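Hiltik unveils the Tawhiri 2, a phone built to last and easy to mend

By the Hiltik press office, Clorkthorpe
September
Filed under: Mobile | Phones | Company news
Shares 70 | Comments 5

Hiltik is delighted to announce the Tawhiri 2, its second smartphone, which goes on sale across the UK this September. The new handset keeps the compact shape that owners of the first Tawhiri told us they loved, and adds a bigger battery, a brighter screen and a back cover that comes off with a single ordinary screwdriver (yes, the one in your kitchen drawer!).

The first Tawhiri went out into the world with a simple promise: if a part wears out, you can buy that part and fit it yourself at home. Owners took us at our word. They wrote in with photos of swapped batteries and new charging ports, and with a good many complaints about the fiddly little ribbon cable under the camera. That cable has gone. The camera in the Tawhiri 2 now clips into place, and the whole job takes 5 minutes.

"We read every single message, and the ribbon cable came up again and again," said Salvador Vilela, head of product at Hiltik. "I had fitted dozens of them by then and I still hated it. Taking it out meant moving nearly everything else inside the phone, so we moved nearly everything else. I am so pleased with how it has come together."

Buyers can order 17 separate spare parts from launch day, from the screen down to the volume buttons, and each comes with a printed sheet of instructions as well as a video. Parts for the first Tawhiri will stay on sale too, and the batteries for the older phone have had a small price cut.

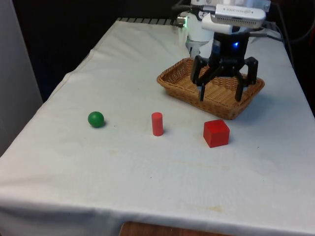
A green ball, a slim upright cylinder and a red cube on a white cloth, with a wicker basket behind.

The software has had plenty of love as well. The Tawhiri 2 runs Cilter, our own light layer on top of Android, and it starts up with very few apps installed. Cilter now has a proper one-handed mode, a calmer lock screen and a battery page that shows in plain words which apps have been busy overnight. Owners of the first Tawhiri will get the same update free of charge, later in the autumn.

One more thing we know people will ask about: the headphone socket stays! It has moved to the top edge, which makes it far nicer to use with the phone in a pocket.

"People keep their phones for longer now, and I think that's brilliant," Vilela added. "My hope is that someone buys this one, drops it, fixes it, hands it on to their daughter, and then she writes to us asking for a new battery."

The Tawhiri 2 comes in slate, cream and a deep red, with two storage sizes. It will be sold through the Hiltik website and at the Hiltik shop in Clorkthorpe, where staff will be showing visitors how to change a battery and a screen throughout launch week. Drop in from 10am, no booking needed, and bring your old phone along if you would like to recycle it.

Review handsets are ready now. Journalists who would like one, or who would like to speak to Salvador Vilela, should get in touch with the Hiltik press office in Clorkthorpe.

Tags: Hiltik, Tawhiri 2, Cilter, smartphones, repair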